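Chapter 6
Small Goods at the Table: Sorting, Holding and Serving

Most of the work in a small dining room is done before anyone sits down. Plates are stacked, glasses are wiped, and the small goods are put where a server can reach them with one hand. Small goods are the items a guest uses once or carries to the mouth: chopsticks, picks, straws, paper napkins and sugar packets. They cost little apiece, and for that reason they are often stored badly.

This chapter deals with single-use chopsticks and the holders they are kept in. Chapter 5 covered metal flatware, and the rules given there for washing and drying do not apply to wrapped goods. What matters with a wrapped pair is that the wrapper stays closed until the guest opens it. 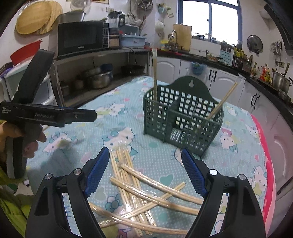

Unit 2: Table Service 32

Wrapped chopsticks spread on a tablecloth slide over one another and come to rest at different angles. Clear plastic wrappers are slippery, and the ends extend past the tips of the wood, so the pairs do not line up unless they are set upright. A basket with a divider solves most of this. Stand the pairs in one compartment with the tips all facing the same way, and keep the other compartments for spoons or picks. If the basket has a hanging hole in its back panel, it can go on a wall hook between meals, which leaves the table free.

Look at each wrapper as you pick it up. Set aside any pair with a split seam or an open end. Do not tape a torn wrapper.

Perforated walls let air through and make a basket easy to rinse. Wash it empty, and let it dry fully before it is refilled.

Buying in quantity

A carton of 2,000 pairs is a sensible order for a lunch counter and far too much for a home kitchen. Gion Prantl, whose notes on the Skedska canteen are used throughout this unit, kept one carton open at a time and wrote the date of opening on the flap. The closed cartons stayed on a shelf away from the stove.

Terms in this chapter: small goods, compartment, open carton, refill point.

6.1 Setting the Refill Point

The refill point is the level at which a holder is topped up. In the Skedska canteen it was 9 pairs.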